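Évaluer un robot balayeur sur pavés : mode opératoire

Choisir un tronçon pavé en chevrons, bordé des deux côtés, débouchant sur un carrefour. Paramétrer le Runton à 2 passes, brosse basse. Répandre 470 g de sable calibré le long de la bordure, puis lancer le cycle.
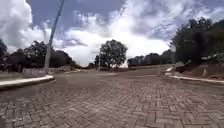

Peser ensuite le sable récupéré et noter à part ce qui reste dans les joints - c'est là que les machines perdent l'essentiel. Dans les courbes, vérifier que la brosse latérale suit la bordure sans la monter.

Au bout de 14 cycles, Paweena Noiphan repassait encore les joints à la main. Le balayage de surface est automatisable, la finition pas encore.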